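Textile Care and Housekeeping, Unit 4
Terry cloth: structure, washing, folding
Handout for the evening group, Thursday, January 17, 2019
Prepared by Pramila Tomar

Please read these notes before the practical lesson. They repeat most of what I said in the lecture, but I added the part on drying, for which we had no time.

1. What is terry

Terry is a woven cloth with loops standing on one side or on both sides. To make it, the weaver uses 2 sets of lengthwise threads. One set is held tight and makes the ground of the cloth. The other set is kept slack, and when the crosswise threads are pushed forward, the slack threads rise up and become loops. All the loops together are called the pile.

The loops give more surface to the cloth, and so it can take up more water than a flat cloth of the same size. Long loops feel soft and thick, but they dry slowly and catch easily on zippers and rings. Short loops feel harder and last longer in a busy house. When a guest complains that a towel is "thin," very often he means that the pile is short or pressed down. The ground cloth can still be perfectly good.

If one loop is pulled out, do not pull it more. Cut it at the level of the other loops with small scissors. The ground threads hold the rest of the pile, so there will be no hole. This is different from knitted cloth, where a cut thread can run.

2. Washing

New towels should be washed once before use. From the factory they often carry a finish which makes them pleasant to touch in the shop but keeps the water out.

Use less detergent than you think. Detergent which is not rinsed out stays between the loops and makes them stiff, and many people then add softener, which covers the fiber and makes the towel worse at its work. In the training laundry at Velovwood we use no softener for terry at all. Wash white towels apart from colored ones, also when the colored ones are old.

Do not fill the drum to the top. The pieces must have room to fall. At Velovwood we had a tag on the big machine that said "hand must fit," meaning that you can put your flat hand between the load and the top of the drum. I find this a good rule and I still use it.

3. Drying and shaking

Take the towel out, hold it by the two corners of a short side and shake it hard two or three times. The shaking opens the loops again after the spin. Then hang it or put it in the dryer. Do not iron terry, the iron presses the pile flat.

A towel that is left twisted or in a heap dries on the outside first and stays damp in the folds. The smell that people call "old towel" starts in these places.
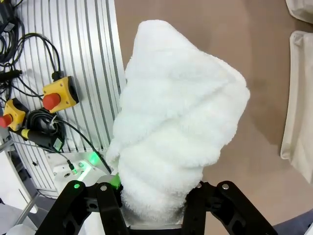

Royer objected in the lecture that in his hotel they leave the towels in the cart overnight and nothing bad happens, the guests do not complain, and the cart is in a warm room anyway. I answered that a warm room helps only if the air can reach the cloth. He can try it himself with one towel hung and one left in the cart, and smell both in the morning. He promised to report to us.

4. Folding

There are many ways, and each house has its own. For the practical test you need only the fold in thirds:

Lay the towel flat, long side toward you.
Smooth it from the middle to the edges with your forearm.
Fold the left third over the middle, then the right third over it.
Fold from the far edge toward you, two times.
Turn it so that the round edge looks to the front of the shelf.

All the cut or sewn edges must be inside or at the back. If the woven border makes a thick place, move the first fold a little to the side. Check the pile with your palm when you finish, in one direction only.

5. Words to know

Pile: the loops together.
Ground: the tight cloth under the loops.
Selvage: the finished long edge, where the cloth does not fray.
Border: the flat woven band near the short end.
Velour: terry where the loops on one side are cut. It looks rich but takes water more slowly.

For next time

Bring one old towel from home, clean. Look at it under a lamp and write down if it has loops on one side or both, and where you find pulled loops. Those who missed the lecture can copy the drawing of the loom from Andus.

Handout may be copied for class use. © Pramila Tomar
Back to top
4 shares · 2 comments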